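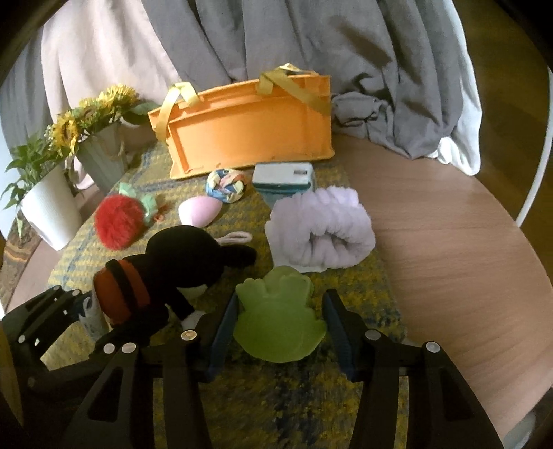 Pour le panier sans compartiments

Publié le 23/07/2021

Je vis en France depuis neuf ans et je n'ai toujours pas compris la passion de ce pays pour les petits séparateurs de tiroir. Chaque année, en septembre, les magasins en remplissent une allée entière. On trouve des boîtes dans lesquelles on met d'autres boîtes, des étiquettes à coller sur les couvercles, des grilles pour les chaussettes. Chez Jeltard, dont je reçois le catalogue sans l'avoir demandé, la rubrique « rangement » comptait au printemps 217 articles. Je les ai comptés un soir, par curiosité, et avec un peu de mauvaise humeur.

Je voudrais défendre une autre manière de vivre avec les petites choses : un seul panier, assez grand, à deux anses, où tout entre ensemble. Un panier orange en plastique, ajouré sur les côtés, convient très bien. On le couche sur la table, on le vide, on prend ce que l'on cherche. L'éponge en forme de grenouille y voisine avec l'élastique à cheveux, et la serviette lavande, roulée, avec la peluche noire. Je ne vois pas quel mal cela peut faire.

On m'objecte que l'on perd du temps. C'est vrai, un peu. Mais le système à compartiments prend aussi du temps, seulement on le paie à un autre moment. Il faut décider où va chaque objet, et certains objets refusent de répondre. Une éponge à maquillage rose a sa place dans la salle de bains, soit. Une balle en corde tressée, de couleur pastel, appartient-elle aux jouets ? Et un pompon rouge qui ressemble à une fraise, avec ses feuilles vert pâle ? J'ai essayé pendant un hiver de tenir une boîte « divers ». Elle est devenue la plus grande de toutes, et j'ai fini par admettre que c'était elle, mon vrai rangement.

Il y a aussi la question des enfants. On leur demande souvent de ranger selon des catégories qui sont les nôtres. Or pour un enfant de quatre ans, une grenouille verte translucide est d'abord une grenouille, et l'on peut très bien vouloir la coucher sur la serviette à côté de la peluche. Si la consigne est « tout dans le panier », il la comprend et il la suit. Si la consigne comporte six boîtes, c'est l'adulte qui range, le soir, en soupirant.

Je fais quand même des exceptions. Les médicaments et les ciseaux vont dans un placard haut. Pour ce qui est très petit, je garde un étui rigide qui ferme bien, et cet étui va lui aussi dans le panier. Le linge humide n'y va jamais – j'ai appris cela avec une serviette oubliée pendant les vacances.

Le magazine Vornwood a publié au printemps un dossier sur « la maison lisible », où chaque chose se trouve du premier regard. Les photos étaient belles et je les ai regardées avec envie. Mais je n'ai pas besoin que ma maison soit lisible. J'aime bien retourner le panier et retrouver, en cherchant autre chose, un objet auquel je ne pensais plus depuis des semaines.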